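4.2 Was bei der Umstellung der Annotationen liegen blieb

Bevor ich zu den Laufzeiten komme, muss ich kurz erzählen, warum wir überhaupt zweimal migriert haben. Unsere Aufgabenbeschreibungen lagen bis zum Frühjahr als Freitext in Sornora, dem Wiki der Arbeitsgruppe, und zwar in einer Syntax, die dort mit Version drei abgeschafft wurde. Schlagwörter standen in doppelten geschweiften Klammern, Verweise auf andere Einträge begannen mit einem Pfeil, und wer einen Kommentar anhängen wollte, tippte einfach zwei Schrägstriche. Das neue Format kennt nur noch benannte Felder. Klingt harmlos, und ich hatte dafür ehrlich gesagt einen Nachmittag eingeplant.

Sornora bringt für solche Fälle einen Batchlauf mit, der alle Seiten neu einliest und im neuen Format zurückschreibt. Den habe ich zuerst auf eine Kopie mit 1.000 Einträgen losgelassen. Er lief ohne eine einzige Fehlermeldung durch, das Protokoll sah tadellos aus, und trotzdem standen danach noch 60 Einträge in der alten Schreibweise da! Beim zweiten Durchgang dasselbe Bild, es waren exakt dieselben 60.

Mein erster Verdacht ging Richtung Zeichenkodierung, weil wir Einträge mit deutschen, vietnamesischen und chinesischen Begriffen gemischt haben und ich mit so etwas schon öfter auf die Nase gefallen bin. Nhi Tô hat daraufhin alle betroffenen Seiten auf Normalisierungsformen geprüft (NFC gegen NFD, die übliche Geschichte mit den zusammengesetzten Akzenten) und nichts gefunden. 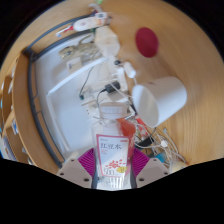 Abb. 7: Klare Plastikflasche mit der Aufschrift „红豆水“ zwischen zwei Greiferfingern mit magentafarbenen Auflagen.

Die Lösung lag dann ganz woanders, nämlich im Änderungsdatum. Der Batchlauf überspringt jede Seite, deren gespeicherte Prüfsumme zum aktuellen Rohtext passt, und geht davon aus, dass sie schon im neuen Format vorliegt. Für Einträge, die über die Weboberfläche entstanden sind, stimmt das auch. Unsere 60 Nachzügler kamen aber aus Indach, dem Vorgängersystem, und waren damals per Skript direkt in die Datenbank geschrieben worden. Das Skript hatte die Prüfsummen gleich mitgeliefert, nur eben über den alten Text gerechnet. Für den Batchlauf sahen diese Seiten also fertig aus.

Hưng Đặng hat mir gezeigt, wie man die Prüfsummenspalte für eine Auswahl von Seiten leert, und damit ging es. Fast. 30 Einträge wurden sofort richtig umgeschrieben, die andere Hälfte brach beim Einlesen ab, weil in ihnen Kommentare innerhalb von Schlagwörtern steckten. Der alte Parser hatte das still geduldet, der neue wirft die ganze Seite zurück. Ich habe diese Einträge am Ende von Hand korrigiert, an einem langen Abend bis kurz vor Mitternacht, und würde es bei der Menge wieder so machen. Einen Parser für einen Sonderfall zu erweitern, den man danach nie mehr braucht, lohnt sich einfach nicht.

Für die Auswertung hat das Ganze eine Folge, die man beim Lesen von Abschnitt 5 im Kopf behalten sollte: Die Tabellen zu Varela beruhen auf dem Stand vor der Handkorrektur, die zu Gornix auf dem Stand danach. Wir haben beide Stände eingefroren und vergleichen sie nirgends direkt miteinander. Wer die Daten selbst umstellen will, sollte die Prüfsummen am besten gleich zu Beginn leeren und den Batchlauf erst dann starten. Er dauert so zwar deutlich länger, dafür steht im Protokoll hinterher auch wirklich, welche Seiten angefasst wurden.

Offen ist noch die Frage der Verweise. Ein Pfeil auf eine umbenannte Seite wird bei der Umstellung zu einem Feld mit dem alten Titel, und Sornora legt beim ersten Aufruf brav eine leere Seite unter diesem Titel an. Bis September hatten wir dafür nur eine Suchabfrage, die solche Leerseiten auflistet. Inzwischen läuft sie vor jedem Export mit, gelöscht wird aber weiterhin per Hand.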